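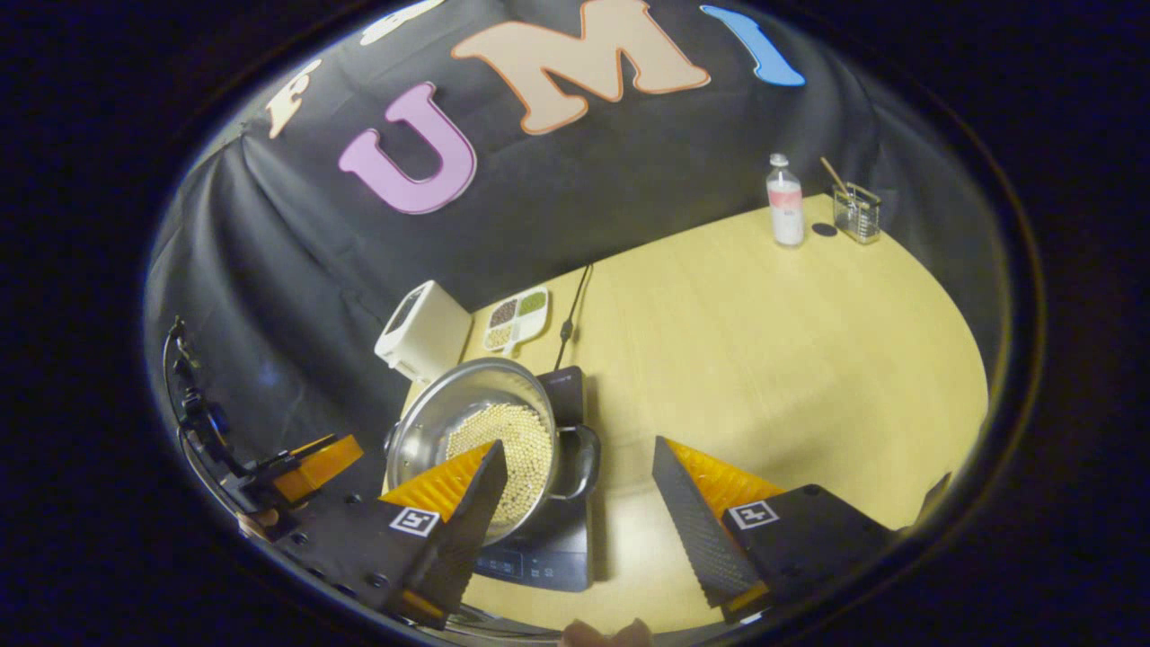 Kundcombe Soup Bench: the gallery

Posted in February, filed under Food, Gear, Things We Were Talked Into

We went to the Kundcombe community hall expecting a sales pitch, and we mostly got one. The idea behind the soup bench is that you put dry beans and grains into a countertop machine, add water, press something, and have dinner without standing over a pot. We already own a pot. It cost less than any machine on the night and has never asked us to read a manual.

Still, we stayed until the lights went off at 9, ate three bowls each and bought a bag of lentils, so take the grumbling with a pinch of salt. The soup needed one anyway.

The dry goods

A white tray with four compartments, dark brown beans at one end of the colour range and pale beige grains at the other. It's a handsome way to lay out a pantry and I can see why every stall does it. At home ours live in the bags they came in, held shut with pegs, and they cook up the same. The Brarnska people were selling mixed packs at 708 grams. Why 708? I asked twice and got a recipe card both times.

The green ones

I'm guessing lentils, but I've been wrong before and I didn't have my good glasses. Green lentils hold their shape if you leave them alone and go to paste if you don't. The machine camp says the timer sorts this out. My own timer, which is shaped like a chook, does that too.

The appliance

White, boxy, rounded at the edges, dark display on top. Every kitchen gadget of the last ten years has looked like this one and I couldn't tell you from across a room whether it steams rice or charges a phone. The demo talk went for 70 minutes, of which a good quarter was about presets. I wanted to know how you clean under the lid. The answer was "easily", which I've written down so I can hold somebody to it.

The chopsticks

Wooden, in a square wire-mesh holder. I have no complaint about the chopsticks. The holder is the kind that drips on the bench if you put anything away wet, and I'd want a saucer under it.

The water bottle

Clear plastic, white cap, pink and white label. The Niskanen handout had half a page on why filtered water makes better broth. Maybe so. We tried it both ways at home the following week and couldn't pick one from the other, and one of us claims to have a palate.

The letters

Big cut-out ones on black cloth, in cream, pink, peach and sky blue, with an orange outline on a couple of them. Best thing in the hall, in my opinion. The black cloth could have done with an iron.

The table

Pale yellow wood with a faint grain, and nice and smooth. I'd like to see it after a year of beetroot.

What it costs

The Fimia starter bundle was going for $344 with the tray thrown in, or $912 for the big one with a second bowl and a longer warranty. You can buy a lot of dried beans for $912. You could also buy a decent saucepan, a colander and a chook-shaped timer, and have enough left over to go out for dinner when you're sick of soup.

Are we getting one? No. Are we going back for the winter session? Probably, they said there'd be dumplings.

Comments are closed on this gallery. If you own one of these and still use it after six months, write in and tell us how you clean under the lid.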